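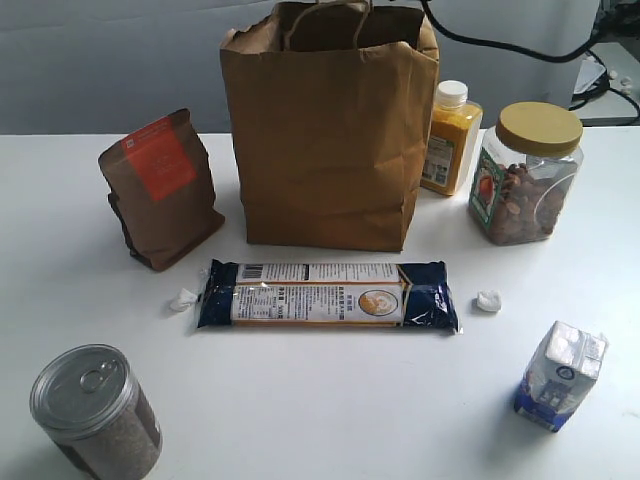 # Chapter 6: The Price of a Carrier Bag

Every household in Britain has a bag full of bags. It hangs behind a door or lurks under the sink, and it only ever gets bigger. An economist looking at it sees something awkward, a good that people will queue to avoid paying for and then store for years without using. Most of this chapter is about why.

We begin in Ploltham, a market town with one decent bakery and three grocers, where in August the shops agreed to stop giving bags away. The charge was small. You could have found the coin for it down the back of any sofa in town. By the end of the first month the largest of the grocers, Rulo, which had been handing out 4000 bags a month, was handing out 397. Meanwhile the price of butter had risen by a good deal more than the price of a bag, and butter sales had hardly noticed.

If you have worked through Chapter 5 you will already be reaching for the word *elasticity*, and you may have it, with a warning. Elasticity compares one percentage change with another, and when a price rises from nothing the percentage change is not a number your calculator will agree to show you. Students have lost marks on this point every year since I started teaching it, and I have come to look forward to it.

## 6.1 Nothing is a strange price

A free bag is taken without thought. The cashier reaches for it, you let her, and there is no moment at which anyone could be said to have chosen. Put a price on it, however silly, and somebody has to ask a question out loud. "Do you want a bag?" is a small sentence, but it turns a habit into a decision, and people dislike paying for things they have been made to think about.

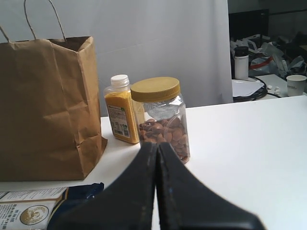

*Figure 6.1 A paper carrier bag and dry goods in clear plastic containers. Only one of these is usually expected to be free.*

Solange Melnyk, who managed the Rulo shop through the change, kept a notebook of what customers said at the till. Very few of them mentioned the money. They said they had left theirs in the car. They said it was the principle. One man bought a single cabbage each day for a week and carried it home under his arm, past her window, so that she would see him doing it.

The notebook matters because it suggests two effects which the sales figures lump together:

- the **price effect**, in which people buy fewer bags because bags cost more than they did
- the **prompt effect**, in which people take fewer bags because they have been asked

To pull them apart we need a shop that asks but does not charge. Happily there was one. Grigaitė, the bakery across the square, refused to join the scheme but told its staff to put the question anyway. Its bags fell from 2000 a month to 1174 less the customary argument over how to count the ones used for baguettes, a matter we take up in Exercise 4.## 6.2 Where the bags went

A fall in bags handed out is easy to measure and easy to be pleased about. It says nothing yet about what people carried their shopping in instead.

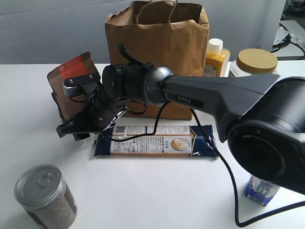
In Ploltham many of them bought sturdier bags, the sort with a picture of a leek on the side, and then forgot those too. A stout bag takes more material to make than a thin one, so it has to be used many times before anyone is better off. The neighbouring town of Undbridge, which brought in its own charge a little later, sold its shoppers so many of these that the hardware shop began stocking a hook to hang them on.

Economists call this **substitution**. When the price of one thing goes up, people move towards whatever does a similar job, and they don't always move in the direction the scheme's authors had in mind. Sales of bin liners also rose in both towns, the old free bags having led a second life in the kitchen bin that no one had thought to put in the forecast.

Before reading on, find your own bag of bags and try to recall how you came by the one on top. Then turn to Table 6.1, which sets out the monthly figures for Rulo, and work out how far the fall had faded by the following spring.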